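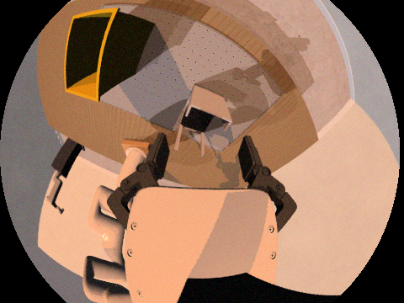 Chapter 7
Perception from the Wrist

Chapter 6 treated the arm as a chain of joints whose positions are always known. The objects on the work surface were given to the planner as a list of poses, and no attention was paid to where that list came from. This chapter removes that convenience. The controller must now estimate the position of each object from the view at the wrist, and it must do so while the wrist is moving.

The running exercise uses the Lembridge tabletop task in simulation. A small table-shaped object stands on a speckled panel, and an open container with a yellow-orange rim lies beyond it to the left. The program is to grasp the object, lift it, and release it inside the container. Readers who completed the exercises in Chapter 6 may keep their motion planner unchanged.

Three difficulties recur throughout the chapter. The first is distortion. The wrist view is strongly curved, and a straight panel edge does not project to a straight line. Section 7.2 develops the lens model and its inverse. The second is shadow. The arm casts its own outline across the wood and the surfaces beyond it, and a detector that relies on brightness alone will report edges where there are none. Section 7.3 compares two methods of rejecting them. The third is self-occlusion. The fingers and palm housing fill much of the lower view and must be masked before any object is matched, as explained in Section 7.4.

The data supplied with the text consist of 400 simulated episodes, of which 300 are intended for tuning and the remainder for evaluation. The perception loop is assumed to run at 30 updates per second. Students should fix the random seed at 3138 so that their results may be compared with the tables in Appendix C.

After completing this chapter, the student should be able to:

Convert a point in the curved view to a ray in the wrist frame.
Build a mask for the gripper from its joint angles.
Estimate an object pose and state its uncertainty.
Pass that estimate to the planner with a correct time stamp.

7.1 Frames of Reference

Four frames are used: the base, the wrist, the lens, and the object.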